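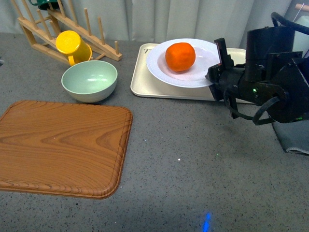
Went to a kitchen robot open day, what should I have asked?

Posted in Home help and gadgets
Mateja Stojanovska

My mum's housing association is thinking of putting a robot arm in the shared kitchen at her building. The supplier is Trikitz and the machine is called the Skitadia. They held an open day in Cestham in March and families were invited along, so I went with a notebook and came out with more doubts than I took in.

We were shown a length of grey worktop with a few bits of crockery on it and the arm coming in from one side. The job was to put a plate with an orange on it on a tray. We were told the same machine could lay out a breakfast, put the cups away and clear up afterwards. I didn't see it do any of those. I saw it deal with a plate, very slowly, and people clapped.

There's a second session coming up at the Ivanov Rooms and I can go to that one if I want. The talk lasts 16 minutes and then you get 10 minutes for the whole room to ask things, which last time went mostly on one man who wanted to know if it would peel potatoes.

What would you ask, if you only got one or two goes? I don't know anything about robots but I do know when I'm being sold something. Mum is 80 and her hands are bad, so a thing that really could carry a plate would matter to her. I don't want her promised something that ends up under a dust sheet.

Also, is it rude to ask to move things about on the counter? I wanted to and lost my nerve.

Ynyr Beddoe
Not rude at all. If they say no, you've learnt something.

I've been to three or four of these days for different firms, going back to when I did kitchen fitting, and my main advice is to forget the talk and look at the worktop. Ask for the same job twice. Then ask for it again with the plate shifted a hand's width to the left, or turned so a different bit of rim faces the arm. Lots of these machines are shown a job over and over in one arrangement and are fine so long as the arrangement stays put. Your mum's kitchen won't stay put. Somebody will leave a bag of shopping on the side.

Second thing, ask if anyone is steering it. I don't mean that as an accusation. There are perfectly decent reasons to have a person driving the arm from the next room, and some firms will tell you straight off that they do. But a room full of people at an open day will assume it's working by itself unless told otherwise, and I've seen presenters be quite happy to leave it there. Word it so they can't wriggle: "Is a person controlling any part of this right now?"

Third, weight. An orange on a plate isn't a dinner. Ask what the heaviest plate is that it can lift with food on, and what happens to gravy when it tilts.
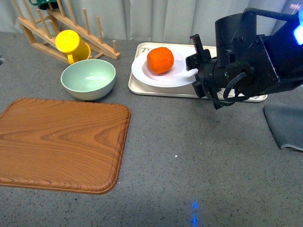

Grip is the bit I'd spend my one go on, if I only had one. Plates are awkward for a machine with two stiff fingers: they're wide and smooth, and you've got to get hold of the rim without tipping what's on top. The fingers there are right up by the plate's edge, and the plate is already sitting on a tray with a raised rim of its own, so I'd want to know how it gets in under the one without catching the other. Then there's the yellow mug lying over against the rack. Could it pick that up, as it lies, handle and all? Could it reach it without going through the green bowl? Ask them to have a go. If the answer is "that's on the roadmap" then you're looking at a plate machine, and the association should be quoted a plate machine's price.

Take a mug from home if you've room in your bag. Ask nicely if it can be the one they use.

Rok Nedeljković
just ask how much it costs and who comes out when it breaks. everything else is showbiz

my uncle's place had a talking fridge put in, same sort of open day, sandwiches and everything. fridge stopped talking by the summer and the firm had changed its name

Mateja Stojanovska
Ha, there were sandwiches. Thank you both. Ynyr, I hadn't thought of somebody driving it from another room, and now I can't stop thinking about it. There was a door at the side that a chap kept going in and out of. Could have been the loo.

I did ask about price, Rok. They said it "depends on the package".

Amarachi Adeyemi
I'm a bit less gloomy than the others but only a bit. I work in a day centre and we had an arm on trial (a different make). It wasn't a con. It did one or two jobs well enough and it was hopeless the minute anything had been moved by a resident, which was every day.

What I'd add is to look at where things begin and where they're meant to finish, and get the presenter to say it out loud before the arm moves. "It's going to take this plate from here and put it there." Otherwise whatever it does looks like what it meant to do. At ours the plate once stopped half on a mat and the rep said "lovely" and moved on to the next slide.

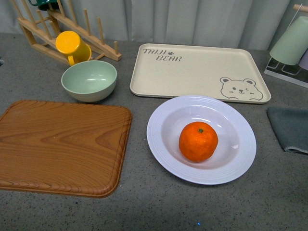
Plate and mandarin on the worktop, bear tray behind with nothing on it.

So with a layout like that one, I'd want to hear "plate on the tray" first, and then I'd look to see if it's properly on, flat, with all of it inside the rim, or only near enough for a photo. The bear's face in the corner makes a handy marker if you ask them to put the plate to one side of it. I'd also ask about the folded cloth at the side. Everyone in our kitchen drops a tea towel wherever they're standing, and ours treated a tea towel across the plate as a great mystery and stopped dead until a member of staff came over.

Other things I wish I'd asked at the start:

Who wipes it down, and with what? The joints and cables on ours were no fun near food.
How does a person with bad hands stop it? Ours had a small stiff button. Your mum should be able to try the stop herself before anyone signs.
Can it be left alone with residents in the room, yes or no?
Is there another kitchen already using one, and can you ring them without the firm on the line?

They'll answer the first one at length and hurry the last one.

Rin Fujimoto
Agree with Amarachi about the stop button. I'd only say be careful reading too much into slow. Slow is fine round older people, I'd be more worried by a quick one. But time it anyway, start to finish, including any bit where a member of staff leans in and straightens something. People forget to count that bit.

And ask to see it fail. If they can't tell you what it gets wrong, they either haven't tested it much or they don't want to say.

Mateja Stojanovska
I've put my name down for the second session. I'm going to ask if anyone's controlling it, then ask them to move the plate, and I'm taking Mum so she can try the stop button. She wants to know if it can do a teapot. I've told her not to hold her breath. Will post back here afterwards with whatever they say about the package.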